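The Rules on the Wall at Tetberg

Small shops that run robot arms on a bench tend to write their rules after something has gone wrong. Tetberg, a workshop of modest size on the edge of Tondolholm, wrote most of its rules that way too, then spent the winter throwing half of them out. What remained by the end of February fits on two sheets of paper, taped up beside the door where people hang their coats.

The old handbook ran to 67 pages. New staff signed for it and put it in a drawer. It covered forklifts, which Tetberg doesn't own, and had almost nothing to say about the light arms that do most of the work. Those arms can't lift much. They can still pinch a finger, drag a tool off the table or pull a plug out of its socket in the middle of a job, and that last one cost the shop more lost hours than everything else put together.

So the first sheet is mostly about the table. Cloth goes down before anything else, one plain color, pulled as flat as it will go. Parts with sharp cut ends are set down on it with both hands. Loose leads are either connected or put away before the arms are switched on. Everyone at the shop agrees that the last of these is the rule people break the most, including the people who wrote it.

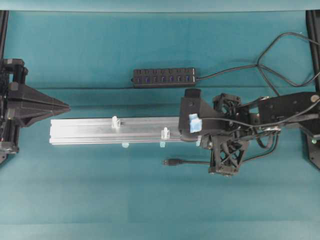 An aluminum rail at the jaws of a gripper on one of the Tetberg benches.

The rail is a common sight there. Lengths of slotted aluminum make up many of the jobs that come through, and they are harder to handle than they look. A long piece held near one end wants to turn. The grooves will catch a fingertip if the grip is a little off. The rule is that the gripper closes at low speed, stops, and waits for a person to look before anything moves again. How long that look takes is left to the person doing it.

Lam, the firm that helped Tetberg rewrite its rules, would have liked a number there. Its own checklist template has 300 items, with a blank for a time or a distance beside most of them. Tetberg used up to 40 of them in a first draft and found that operators filled in the blanks from memory at the end of the shift. A form filled in that way is worse than having no form, in the shop's view, and the blanks went.

Lam still disagrees. Its position is that a rule without a figure can't be checked by an outsider, and there is something to that. When Jallitz, a customer that buys small assemblies, sent its own people to look around, they asked how anyone could tell whether the pause had been kept. The answer was the log. Each stop and restart is recorded by the controller, and a supervisor reads through it once a week. Jallitz accepted this, with a request that the log be kept for 587 days to match its own contract terms. That figure did make it onto the second sheet.

The second sheet deals with shared work, where two arms reach in over the same piece.

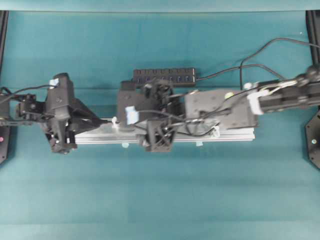 With a pair of arms, the main question is who has the right of way. Tetberg's rule is that one arm is named the holder before the job begins, and the other may not move in until the holder is still. The names are entered in the job file and can't be swapped partway through. If a job needs them swapped, it is stopped and started again as a new job. This is slow. Operators complained about it for weeks, and a few still do.

Wiring gets a section to itself. A lead that runs to a moving arm has to have enough slack for the full reach, with the loop kept clear of the joints. Before each run the operator moves the arm by hand to its farthest point and watches the cable the whole way. Ties are checked at the same time, and any that have slipped are cut off and replaced, never pushed back into place.

Then there are the hands. No one reaches over the table while an arm has power, even if it hasn't moved for some time. An arm that is sitting still may be finished or may be waiting on a signal, and from the side of the bench the two are hard to tell apart. Operators are told to go by the controller screen and to say out loud that they're reaching in – which felt silly to most of them for the first few days.

The sheets are up for review again this summer. Lam has asked for a closing speed to be added to the gripper rule, and Tetberg has agreed to try one on a single bench. The coat hooks are also being moved, so the sheets will need a new spot.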